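Ticket 2582: Grasp width drops out while folding soft items, Vidbridge importer
Opened by Agustina Montecinos, 9 March 2019

Hello all, and thank you for the quick help last time! I have a new puzzle with the hand-held gripper recordings. Whenever the fingers close on something soft and thick, like the cream knitted piece I've attached, the importer writes the grasp width as zero for a stretch and then jumps back to a sensible number. The planner downstream reads zero as "nothing held" and splits one fold into two or three tiny ones, so my training episodes come out in crumbs.
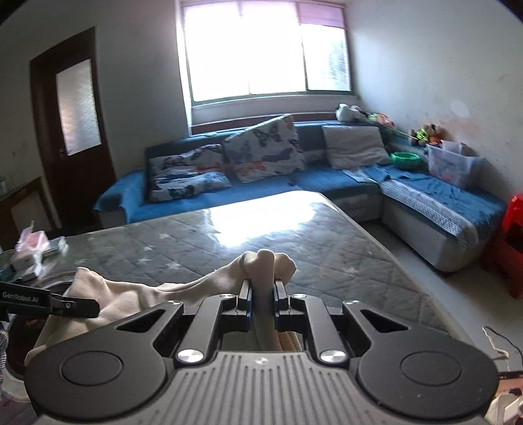 Theano Gavalas: Thanks, Agustina, lovely clear report. My first guess is the width estimator. It looks for the two finger edges, and if fabric bunches up between them it can lose one and fall back to zero instead of holding the last good value. Which build are you on, and could you send the log from one bad episode?

Agustina: Build 955, and the log is in the Plovside folder. The line that repeats is "edge_pair: low confidence, width=0.0". I tried lowering the confidence threshold, but then it started finding edges in the knit itself – not much of an improvement, I'm afraid.

Theano: Please put the threshold back where it was! In the importer settings, set width_fallback to "hold" and hold_limit to 10 samples, then clear the cache and import that same episode again. The cache part matters, as old widths will be reused otherwise.

Agustina: Done, and that is so much nicer. I re-ran 5 episodes and four now come through as single folds. The last one still splits near the end, where the dropout lasts longer than the limit. I'd rather not raise it without asking you first – could a long hold hide a real release?

Theano: It could, yes. Leave it at 10 and mark that episode for manual review. I'm keeping the ticket open until the estimator has a proper fix.

Status: workaround in place, fix pending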